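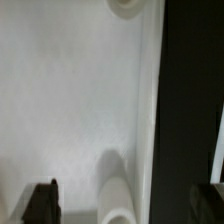

4. Handing the white parts over to the arm

Read this section before your first shift beside the Enix cell. The supplier's brochure says the arm "takes over" this job. At the Drergate site it took over the gripping. Checking and clearing up are still yours, so plan your hours that way.

4.1 Press HOLD and wait for the amber light.
4.2 Look over any posts and raised rims on the part. Set aside anything cracked.
4.3 Make sure both fingers have room to close. A finger that catches on a post will keep pushing for 4 seconds before it stops.

CAUTION: Keep your hands out from between the fingers, even on HOLD.

4.4 On parts that carry a square black-and-white marker, check that the label is flat and clean. Wipe with a dry cloth only.
4.5 Press RUN and stay within reach of the stop button for the first 30 cycles.

NOTE: Mabula, who sold us the cell, quote 198 parts a shift. We have not seen that yet. Do not skip 4.2 to chase it.

We use cookies to remember your settings. Accept | Manage

4.6 If the arm stops with a part between its fingers, do not pull the part free. Press RELEASE and support it from underneath. 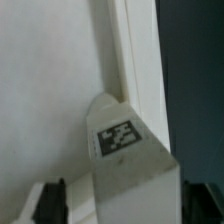 Noémi Bárány asked us to add that since September she has spent more of her shift waiting on the arm than she ever spent doing the job by hand, and that her target went up anyway. She wants waiting time written down, and so do we.

4.7 Log every stop on the Grirkska sheet, with the minutes lost. Stops under a minute count too.
4.8 Write "arm" or "operator" as the cause only if you saw it happen. Otherwise write "unknown". The software fills in "operator" by default, so change it.

Error 34 means the marker could not be read. Go back to 4.4.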